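Textile Finishing II
Handout 4: Shrinkage in woven cotton
Instructor: Carolina Quintela
Mon 9 February

Relaxation shrinkage is the loss of length that occurs when tension set during weaving is released by water. Warp yarns are held tighter than filling yarns on the loom, so the warp direction usually shrinks more.

Test procedure. Condition the specimen flat. Mark gauge lengths of 400 mm, two in the warp direction and two in the filling direction. Wash, dry flat, recondition and measure again. Percent change is (final minus original) divided by original, times 100. A negative value is shrinkage — keep the sign in your report.

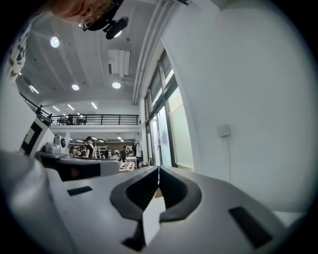 Why is the fabric conditioned before the first measurement?
Cotton takes up moisture from the air and changes size slightly as it does. Both measurements have to be made at the same humidity, or the difference includes an error unrelated to washing.

Compressive finishing removes much of this shrinkage before cutting. The damp cloth is fed onto a stretched rubber belt; as the belt contracts, the cloth shortens with it and is then dried in that state. Overfeed is set from the wash test on unfinished cloth.

For March: read the Hawthorne notes on resin finishes, section 2. Problem set 459 is due at the start of lab.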